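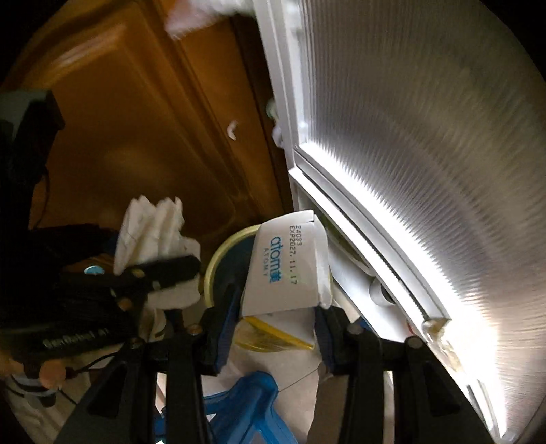

How long do you keep the outer boxes for creams, toothpaste and that kind of thing?

Posted by Bianka Tóth in Home & Storage

I'm clearing out the bathroom cabinet and the hall closet, and most of the space is going to cardboard. Small cartons from toothpaste, hand cream, cough drops, soap, vitamins. Some still have the product in them, some are empty and I just never threw them out.

My problem is the dates. A lot of these have the expiration date printed on the carton, and I don't know if it's also on the tube or bottle inside. One says EXP2027.11.17 and has a second, shorter code next to it, in the same dotted print. I take that to mean November 17, 2027, but what is the other number for? Do I need to keep it?

I would like to take everything out of its carton and stand it up in round tubs, one tub per shelf. The cabinet is only 30 cm wide inside, so the cartons really don't fit well. Is there a reason not to do this? And does the cardboard go in with paper recycling if it has a shiny coating?

Thanks.

Ingeborg Lammers

Check the tube before you throw the box away. On toothpaste the date is usually pressed into the flat crimped end, and you may have to tilt it under a lamp to read it. On jars look at the bottom. If you find the same date there, the box can go.

If there is no date on the inside container, write it on yourself. I use a fine permanent marker on a strip of masking tape, month and year only, and put the tape on the cap or the base. Don't write straight on a glossy tube. It rubs off in a week with wet hands.

Your reading of the date is right, year first, then month, then day. The short code is most likely a batch or lot number. I can't tell you for certain without knowing the product. You would only need it if there was a recall or you wanted to complain to the maker. I take a picture of that side of the box with my phone and then recycle it.

Two things I leave in their cartons. Anything that says to keep away from light, and any medicine, including the over-the-counter kind. With medicine the dosage and warnings are often only on the box or on the folded leaflet, and you want those when someone is sick at two in the morning.

Also look for a little open jar symbol with a number such as 12M. That is the number of months after opening, and it's separate from the printed date. I write the opening month on the tape too.

Round tubs are fine. They waste the corners of the shelf, so measure first. I went with square ones from Falik for that reason and kept one round one for combs.

Tamás Hajdu

just toss them. I never kept a box in my life. if it smells off throw it out

Ivan Holovko

I would not go by smell for vitamins or sunscreen.

On the recycling part, it depends on where you live. Here in Wurville thin cartons with a printed coating go in with paper as long as they are flattened and there is no plastic window or foil lining. Tear a corner. If it rips like paper all the way through, they take it. If there is a stretchy film left holding the two halves together, it goes in the trash. Your town's list may be different, so look it up.

Pull out the leaflet and any plastic tray before you flatten the carton.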